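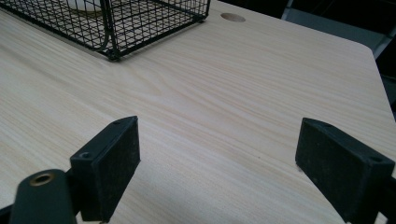

Kerkthorpe, April

Handling Robotics, Unit 7: Good practice with hand-held grippers

Course handout. Bring it to the bench session.

What this unit covers

In Unit 6 we looked at fixed arms, fences and interlocks. Most of the written rules you will meet at work are about those. Hand-held grippers get far less attention, and many sites have no rules for them at all. The Flinbridge bench rules, which we follow on this course, were written to fill that gap. They are short, and you are expected to know them before you pick up a gripper.

The rules cover four things: the table, the tool, the recording and the log. They don't cover electrical safety, which you did in Unit 2, or the handling of chemicals and food, which we don't do here.

Some words used in this handout

Finger: one of the two moving parts that close on an object.
Pad: the block at the end of a finger, with the face that touches the object.
Gap: the space between the two pads.
Run: one recording, from the start signal to the stop signal.
Set: a group of runs made with the same task, the same table and the same tool.
Operator: the person holding the gripper. There is only ever one.

1. The table

1.1 Decide which part of the table is the working area and keep it clear. Anything that isn't part of the task goes off the table or to the far side.

1.2 Containers used in the task stay where the task sheet puts them. A wire basket is light and will slide if a finger catches the rim, so check its place against the sheet before each run. If it has moved, put it back and write "reset" in the log.

1.3 Look for holes in the surface. Many office desks have a round cable hole near the back edge, and small parts can drop through it. If the task uses anything smaller than the hole, cover it or choose another table. A cover has to stay on for the whole set. Do not add or remove one halfway through.

1.4 Note the shape of the corners and edges on the table form. Rounded corners are easier on sleeves and cables but objects roll off them more readily.

1.5 Wipe the surface before the first run of the set. Crumbs and grit end up on the pads.

1.6 Lighting should be even. Avoid a lamp that puts a hard shadow of the fingers across the working area. Blinds stay as they are until the set is finished.

2. The tool

2.1 Inspect both pads before a set. Dust and small scuffs on the face are normal with use and are allowed. Tears, lifting edges and hard lumps are not. If you are unsure, ask before you start.

2.2 Clean the pads with a dry brush. Solvents are not allowed on any pad, whatever the maker's leaflet says about the rest of the tool.

2.3 Check the fixings. You should know how many screws your model has and where they sit. An empty hole isn't always a fault, as some models have spare holes and threaded inserts for other attachments. Compare with the drawing in the tool folder. Do not fill a spare hole.

2.4 Open and close the fingers fully three times with nothing between them. They should move evenly and without grinding.

2.5 Pads are changed in pairs. Never run one new pad against one old one. The life limit on this course is 2000 closures, counted from the log, and after that the pair is replaced even if it looks sound.

2.6 A tool that has been dropped comes out of use until it has been through all of section 2 again. Write the drop in the log. There is no penalty for doing so.

3. The recording

3.1 Begin every run with the fingers open and nothing held. The start position is above the near side of the table, with both pads in view and bare surface between them.
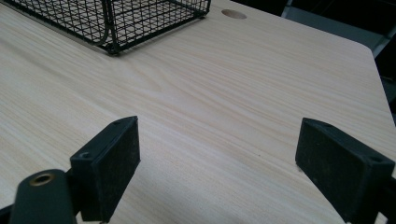

Fingers open, nothing held, with the basket at the back of the desk.

3.2 Hold the start position for 2 seconds before you move. The people who sort the runs later use that pause to find the beginning, and a run without it takes much longer to process.

3.3 Move at the speed you would use to tidy your own desk. Students tend to go too slowly in the first session and too fast by the last one.

3.4 Keep your free hand out of the working area. If you have to steady something, stop the run and mark it "assisted".

3.5 Do not repeat a failed grasp more than twice in one run. After the second try, stop and mark the run "failed". Failed runs are kept. Deleting them is the most common breach of these rules and it makes the whole set hard to trust.

3.6 Nobody's face, papers or screen should be in view. Look at what is beyond the edge of the table as well as what is on it. Chairs and other furniture may stay if they don't move during the set.

3.7 End as you began, fingers open and empty, and hold still again.

4. The log

4.1 One line for each run, written at the time. Do not fill in the log from memory at the end.

4.2 Each line has the run number, the task code, the tool number, the outcome and your initials. The outcome is one of: done, failed, assisted, stopped.

4.3 Changes to the table or tool go on a line of their own between runs.

4.4 Corrections are made with a single line through the old entry, so that it can still be read.

A worked case

The Sivik set was made by an earlier group on this course and is in the shared folder. It has 498 runs. The task was picking up small household items and placing them in a container. Read the log before you look at the recordings.

You will find that the cable hole was covered for the first part of the set and open for the rest, with no entry to say when this changed. You will also find one stretch of runs with no failures at all, which doesn't match the runs on either side. Think about what may have happened and what the log would need to contain for you to be certain.

The Fontes set, in the same folder, used a similar task and has a better log. Compare the way the two groups recorded pad changes.

Before the bench session

Read sections 1 to 4 twice. Fill in the table form for a desk you have at home or at work, with a sketch showing edges, corners, holes and anything that can't be moved. Write down two points where you think the Flinbridge rules are unclear or too strict, with the rule number for each. We will go through these at the start, and past groups' comments have led to changes, rule 2.6 among them.

Long hair tied back, no loose sleeves, no rings on the gripping hand. Start time is 9.30 in the bench room. Tools are given out in order of arrival and must be signed for.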